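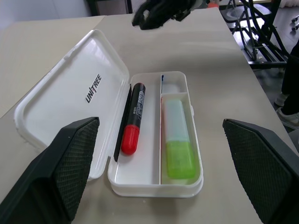
Open day at the Restus handling lab: pencil cases, grip pads and a long queue for coffee

Restus opens its handling lab to outside visitors once a year, in October, and this was the first time I had made the trip. The lab occupies the rear half of a former print works outside Clolletska. Registration was at 9:30 a.m. and the program ran until a little after four. Attendance was capped at 100, and the sign-in sheet had 93 names on it when I left.

Most of those attending seemed to be from integrators and small packaging firms, with a smaller group from technical colleges. The invitation had promised "everyday objects, no fixtures," and on that point the day delivered. There were no jigs or locating pins on any of the tables I saw.

Station layout

Visitors were split into groups and walked past five stations. Two were static displays of worn parts. The other three were live: a stationery table, a cloth folding table and a bin of mixed hardware. Each live station had an operator beside the table and a second member of staff at a monitor showing the view from the wrist camera. The monitors were the best place to stand. From behind the barrier tape the robot's own fingers block most of what matters, while the wrist view looks straight down between them.

Stationery table

The task at the first live station was to work with an open pencil case and the things in it. The case was a hard white plastic one with a hinged lid, folded back flat on the table to the left, and UNITREE printed in black capitals on the inside. The tray is deep, with rounded corners. A thin wall divides it lengthwise, and a short crosswise wall splits the narrower right side again, leaving a small compartment at the far end.

It is a harder layout than it looks. A marker pen with a red cap lay in the left channel with a slim black pen or stylus tucked along the channel wall, partly under it. A parallel gripper coming down on the marker has to get a finger into the side where the slim one already is. The operator's approach was to take the marker by the cap end, tilt it up a few degrees and only then close fully. He repeated this several times for our group and it worked on all but two attempts. On one of the failures the slim pen came up with the marker and fell back across the divider. On the other the fingers closed on the divider wall and the controller stopped on a force limit.

The highlighter gave a different problem. It is a chunky rectangular shape and it nearly fills the lower right compartment, so there is little room for a finger on either side. The body is translucent lime green and the cap a pale translucent blue-white. Staff said that translucent plastic gives their depth estimate trouble, and that they now rely on the color image for anything of this kind. They were using a top pinch on the cap with the fingertips only, which held well enough for a straight lift but slipped when the wrist was turned.

The fingers themselves are large for this work. They are black, with a smooth outer shell and a fine diamond-patterned pad on the inner face. I asked about the pad pattern. The answer was that a plain pad held smooth barrels slightly better when new, but picked up dust from the table and lost that advantage inside a shift. The crosshatched version is more consistent over time. One of the static displays had a row of used pads, and the wear is concentrated near the tips, where most of the small-object grasps are made.

Finger width was the point most visitors raised. Restus has a narrower set in testing, under the name Hener, and a sample pair was passed around. They would clear the sides of the highlighter compartment with room to spare. The drawback is stiffness. Under side load the tips deflect enough to spoil a placement, and no date was given for release.

Data and teaching

After the stationery table there was a short talk on how the demonstrations are collected. An operator drives the arm through a task, the wrist and overhead views are recorded with the joint readings, and the recordings are trimmed and checked before they go into training. The pencil case task currently has 844 accepted demonstrations. Of the recordings made in the last full month, 39 were rejected at the check, most of them for a lost camera stream and the rest for operator error that was not corrected within the same run.

Two details from the talk seemed worth noting for anyone setting up something similar:

The starting position of the case is changed between runs by hand, with no marked grid. Early runs used a grid and the trained policy did badly when the case was placed between grid points.

Failed grasps are kept if the operator recovers. The lab found that a policy trained only on clean runs tended to freeze after a miss, with the fingers closed on air.

The talk overran by 20 minutes, which cut into the time for the other stations.

Cloth and hardware

The cloth table was the weaker of the remaining two. A dish towel was folded in half and then in quarters by two arms. The first fold was good each time. The second drifted, with the corners ending up well apart, and the operator reset it by hand twice. Staff were open about this being recent work.

The hardware bin was more mature. Brackets, hinges and short lengths of tube were picked from a mixed heap and sorted into three trays. The software here is a separate package called Simiyu, which ranks candidate grasps and shows its first choice on the monitor as a colored overlay. The overlay made it easy to see why a pick failed. In most cases the first choice was sound but a neighboring part shifted during the approach. Cycle time was slow compared with a dedicated bin-picking cell, and the speed was limited further for the day because of visitors.

I would have liked to see the same software run on the pencil case. The question was put, and the reply was that Simiyu assumes loose parts on an open surface and has no concept of a wall between compartments. Adding it is on the list for next year.

Practical notes for next time

Parking is on the street only, and the nearest lot is a ten-minute walk. The lab is kept cool, so bring a jacket. Photography was allowed at the live stations but not at the worn parts display or in the corridor behind it. Lunch was sandwiches. There was one coffee machine for the whole building, and the queue for it after the talk was longer than the queue for any of the robots.

Groups were assigned at the door, and the order of stations differed between them. If you have a particular interest, say so when you sign in. The group behind ours reached the hardware bin with only a few minutes left, and one visitor who had come for that station alone had to ask to stay on. The staff agreed and ran it again for him at 4 p.m.

Handouts with the finger dimensions and the mounting pattern were on the table by the exit. The drawing for the standard fingers is complete. The one for Hener gives the outer dimensions only, and the mounting holes are marked as subject to change.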